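3. Data Collection

3.1 Workspace and objects

All grasp attempts were gathered at a single station in the Ivance laboratory. The station has two metal bins placed one behind the other, a KUKA arm mounted to the side of them, and a fixed camera that looks down on the work area. The camera was not moved between the first and last attempt. Lighting came from the ceiling fixtures of the room, and the blinds were left as the staff found them, so that the recorded images include the normal changes between morning and late afternoon.

The object set, which we refer to as the Fliltar set, holds 135 items. It was assembled from household goods, toys and packaging, with a deliberate share of items that are hard for depth sensing or hard to hold: clear plastics, shiny surfaces, thin edges and shapes with no flat side. Items were chosen to fit within the opening of the gripper in at least one direction. Of the full set, 94 items were used for training and the remainder were held back for the tests in Section 5. No item was moved from one group to the other at any point in the study.

Each session began with a draw of objects from the training group. The operator placed the drawn items in the front bin by hand, without arranging them, and then left the work area. Figure 1 gives a view of the station during collection, with the arm reaching into the front bin among a small number of objects.

3.2 Collection procedure

An attempt consists of a move to a point above the bin, a series of short motion commands, a closing of the gripper, and a lift. The commands were chosen by the current version of the policy, with random motions mixed in at a fixed rate. During the first phase, before a usable policy was available, all commands were drawn at random within limits that kept the tool inside the bin walls. This phase produced few successful grasps, but the failed attempts were kept and used in training on equal terms with the rest.

After the lift, the arm moved out of the view of the camera and an image of the bin was taken. This image was compared with the one taken before the attempt. If an object was found to be missing, the attempt was labeled a success. If no change was found, it was labeled a failure. The object was then released over the bin from a height that allowed it to roll or tip, which gave the following attempt a new starting arrangement at no cost in operator time.
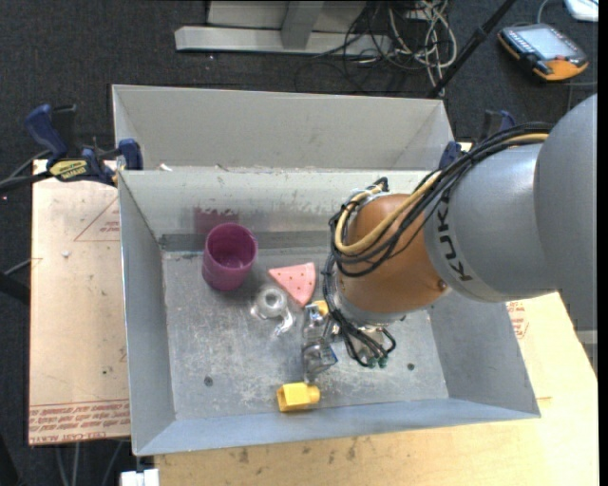 The automatic labels were checked by hand on a sample of sessions. Leif Þorgeirsson reviewed the image pairs without access to the automatic result and marked each as success, failure or unclear. Most disagreements came from clear objects, where the difference between the two images was small even when the object had been lifted. The threshold for the comparison was lowered after this review, and all earlier attempts were labeled again with the new value. Attempts marked as unclear were removed from the validation data but remain in the training data with their automatic label.

3.3 Amount and structure of the data

The final collection contains 1,482 sessions. A session ended when the time limit was reached, when the operator stopped the arm, or when 3 attempts in a row were ended early by the force limit. For each attempt we store the images before and after, the images recorded at every motion command, the commands themselves, the joint positions, the gripper state and the label. Sessions are stored in the Coka format, with one file per session and a short text record of the objects that were drawn.

The split into training and validation data was made by session. Attempts within a session share the same objects and often similar arrangements, and a split by attempt would place nearly identical images on both sides. An early version of this work used the weaker split, and its validation results were clearly too high.

3.4 Interruptions and known faults

The arm was watched by one operator during all sessions. The operator's tasks were to return objects that had left the bin, to free objects wedged against a wall, and to clear safety stops. Each of these actions was noted in the session record with the time at which it took place. Attempts that overlapped with an operator action were removed automatically – a rule that also removed a small number of valid attempts where the note had been entered late.

Two faults affected the data and should be considered by anyone using it. In July, the position of the front bin was found to have shifted slightly against its marked location. The affected sessions were kept, and a flag in the session record identifies them. The second fault concerns the gripper state, which was written to file with a short delay until the logging software was replaced by a version prepared at Kárason. Images and commands were not affected by the delay. For the earlier sessions, the gripper state was corrected by shifting it to match the closing command, and both the original and the corrected values are included in the files.

Figure 1. Collection station, seen from the fixed camera.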